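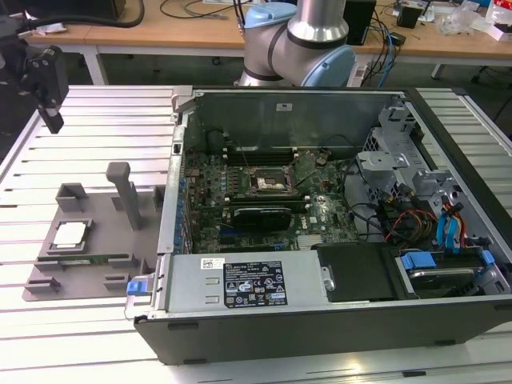 Wer erinnert sich an den ersten Computer im Büro? Erzählerinnen und Erzähler gesucht

Juni | von Oluwaseun Lawal

Start Mitmachen Erzählwerkstatt Archiv Kontakt

Liebe Nachbarinnen und Nachbarn in Veltoddale und drumherum, liebe ehemalige Kolleginnen und Kollegen aus Schreibstube, Lohnbuchhaltung, Lager und Versand,

im vergangenen Herbst haben wir in der Erzählwerkstatt Pandar zum ersten Mal darum gebeten, uns Briefe über den Arbeitsalltag zu schicken, und wir hatten ehrlich gesagt mit einer kleinen Mappe gerechnet. Es sind 391 Briefe geworden, manche auf Karopapier, manche mit Kohledurchschlag (das gibt es noch!), einer auf der Rückseite eines alten Lieferscheins von Zemex. Ich habe sie alle gelesen, die meisten zweimal, und beim Lesen fiel mir auf, wie oft dieselbe Stelle auftaucht: der Tag, an dem der Rechner kam. Der Karton stand im Flur, die Schreibmaschine musste ans Fenster rücken, und dann wusste man nicht so recht, ob man das Ding nun abends ausschalten durfte oder nicht.

Von diesem Tag möchten wir mehr hören. Für unser neues Hörbuch und die dazugehörige Lesereihe suchen wir Menschen, die uns davon erzählen, wie der Computer an ihren Arbeitsplatz gekommen ist und was sich danach verändert hat, im Guten wie im Schlechten und gern auch in den ganz kleinen Dingen. Wer hatte plötzlich keinen Platz mehr für die Topfpflanze? Wer hat das Zehnfingersystem gelernt und wer hat sich erfolgreich gedrückt? Was wurde aus den Karteikästen?

Wen wir suchen

Alle, die irgendwann einmal mit Papier gearbeitet haben und dann auf einmal mit Bildschirm. Das kann im Rathaus gewesen sein, in der Arztpraxis, in der Gärtnerei, bei der Spedition oder am Küchentisch, wo die Rechnungen für den elterlichen Betrieb geschrieben wurden. Technische Kenntnisse brauchen Sie überhaupt keine. Wenn Sie bis heute nicht wissen, was in so einem Kasten steckt, sind Sie bei uns genauso richtig wie jemand, der schon beim ersten Papierstau den Schraubendreher in der Hand hatte.

Besonders freuen würden wir uns über Stimmen, die in den Briefen bisher kaum vorkommen. Wir haben sehr viele Erinnerungen aus der Buchhaltung und wunderbar ausführliche aus der Bücherei, aber fast nichts aus der Nachtschicht, aus der Telefonzentrale oder von Menschen, die damals gerade erst Deutsch lernten und sich mit englischen Fehlermeldungen und deutschen Handbüchern zugleich herumschlagen mussten. Meine Mutter war so jemand. Sie führte ein eigenes Heft mit drei Spalten: was auf dem Bildschirm stand, was es heißen sollte und was sie dazu gesagt hat. Die dritte Spalte durfte ich erst mit achtzehn lesen.

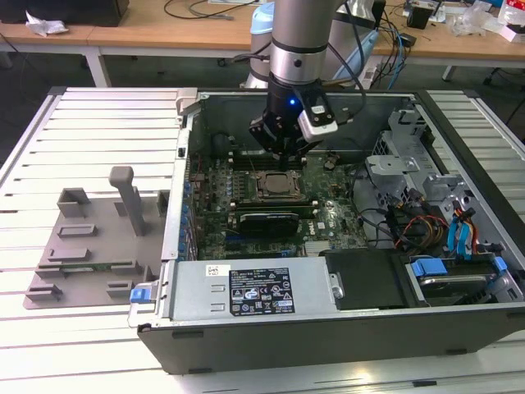

Geöffneter Desktop-Rechner, auf der Seite liegend

Was auf Sie zukommt

Zuerst telefonieren wir miteinander, ganz ohne Aufnahme, damit Sie uns kennenlernen und in Ruhe überlegen können, ob Ihnen die Sache liegt. Danach laden wir Sie zu einem Gespräch in die Amarasinghe-Stube ein, das ist der helle Raum hinter der alten Druckerei, mit dem grünen Sofa. Dort sitzen wir zu zweit mit Ihnen, eine Person fragt, die andere kümmert sich um das Aufnahmegerät und den Tee. Rechnen Sie mit anderthalb Stunden, und wenn Sie nach vierzig Minuten alles gesagt haben, dann ist das auch schön.

Wenn Sie lieber schreiben als reden, schicken Sie uns einen Text von bis zu 905 Wörtern. Die Zahl kommt daher, dass ein Text dieser Länge, gemütlich vorgelesen, noch auf eine Seite unserer Hörbuchkapitel passt. Handschriftliches tippen wir gern ab und Sie bekommen die Abschrift zur Durchsicht. Mundart bleibt Mundart, da bessern wir nichts aus.

Wer möchte, kann später bei einer der Lesungen selbst vorlesen. Das ist keine Bedingung, und wir haben zwei Sprecherinnen mit sehr angenehmen Stimmen, die das sonst übernehmen.

Bringen Sie mit, was Sie noch haben

Fotos vom Schreibtisch, eine Schulungsmappe, den Zettel, der jahrelang am Monitor klebte, die Einladung zur Einweihung des Rechnerraums, eine Diskette mit rätselhafter Beschriftung: Solche Dinge helfen beim Erzählen ungemein. Wir fotografieren sie, wenn Sie einverstanden sind, und Sie nehmen sie am selben Tag wieder mit nach Hause. Ganze Rechner können wir leider nicht annehmen, dafür ist die Stube zu klein und die Treppe zu steil. (Zur Treppe: Es gibt einen ebenerdigen Zugang über den Hof. Bitte sagen Sie am Telefon Bescheid, dann schließen wir das Tor auf.)

Honorar, Fahrtkosten und das Kleingedruckte

Für jedes aufgezeichnete Gespräch zahlen wir eine kleine Aufwandsentschädigung, dazu die Fahrkarte oder das Benzin. Auch Texte, die ins Hörbuch kommen, werden vergütet. Reich wird davon niemand, aber es soll für ein ordentliches Mittagessen zu zweit reichen.

Ihre Aufnahme gehört zunächst einmal Ihnen. Sie bekommen eine Kopie, hören sie an und sagen uns, was hineindarf und was nicht. Namen von Vorgesetzten und Kollegen ändern wir auf Wunsch, das haben wir bei den Briefen auch so gehalten, und bei einem gewissen Herrn aus der Personalabteilung war es wohl für alle Beteiligten besser. Sie können Ihre Zustimmung zurückziehen, solange das Hörbuch noch nicht in Produktion ist. Danach nehmen wir Sie immerhin noch aus dem Archiv.

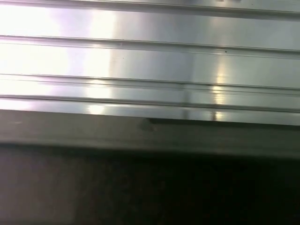
Foto: Archiv Erzählwerkstatt Pandar

So melden Sie sich

Am einfachsten erreichen Sie mich freitags ab 17 Uhr in der Stube, da ist offene Runde, und es gibt fast immer Kuchen. Kommen Sie vorbei, setzen Sie sich dazu, hören Sie erst einmal zu, wenn Ihnen das lieber ist. Wer nicht kommen kann, wirft eine Karte mit Telefonnummer in den Briefkasten am Hoftor oder benutzt das Formular unter »Mitmachen«. Ich rufe zurück, manchmal dauert es ein paar Tage, dann liegt es an mir und nicht an Ihnen.

Schreiben Sie bitte kurz dazu, wo und als was Sie gearbeitet haben und in welchem Jahrzehnt der Computer bei Ihnen einzog. Ein genaues Jahr brauchen wir nicht. Lebensläufe und Zeugnisse bitte auf keinen Fall, davon haben Sie im Leben schon genug verschickt.

Und falls Sie selbst nichts zu erzählen haben, aber beim Lesen an jemanden denken mussten, an die Tante aus der Bauabteilung oder den früheren Kollegen, der immer alle Tastenkürzel auswendig wusste: Drucken Sie diese Seite aus und legen Sie sie ihm oder ihr hin. Viele unserer schönsten Briefe kamen von Leuten, die von ihren Enkeln dazu gedrängt worden sind.

Ich freue mich auf Sie!

Herzlich
Oluwaseun Lawal
Erzählwerkstatt Pandar, Veltoddale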